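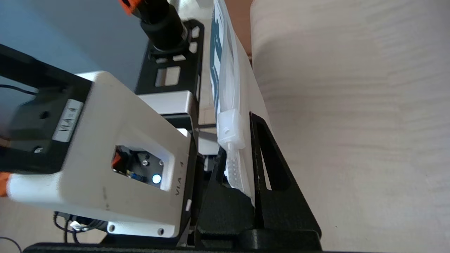
Photo: Taner Karakaya / Uststead bench notes

8 July 2022

OK, shelf rules again, before I forget what Gun-woo Shim and I agreed on over lunch. The old Bekel sheet says "keep the cables tidy," and that could mean anything! So from now on: before a run, move each arm through its whole reach by hand, power off, and watch the slack at the wrist. If a cable gets near the fingers, re-tie it and start over. Yes, even if you're in a hurry (me, mostly).

Speed cap stays at 155 mm/s within reach of the shelf. I know the Holivia draft lets us go up to 700, but that's for open space and I don't want it near a mug.
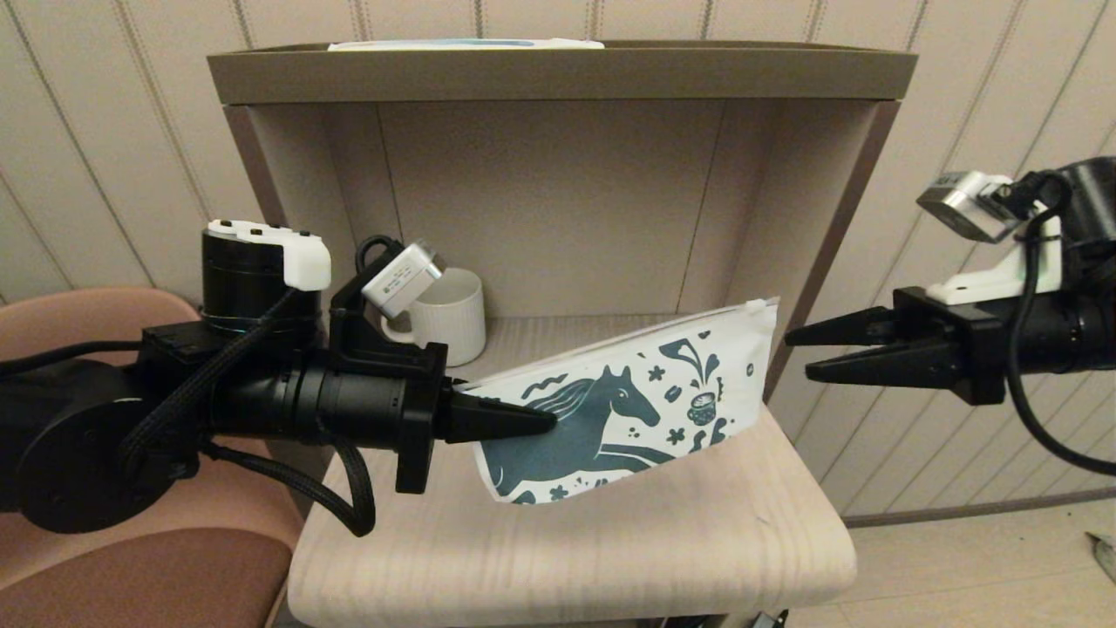 Soft stuff like zip pouches gets its own line in the sheet: one arm touches first, the other waits open until the first has settled. Gun-woo wants a force limit in there too, and I'm fine with that once we've picked a number. Still open: who signs off when the wrist camera gets re-mounted? We skipped that in February and I spent a whole afternoon redoing calibration. Ask Na on run 13.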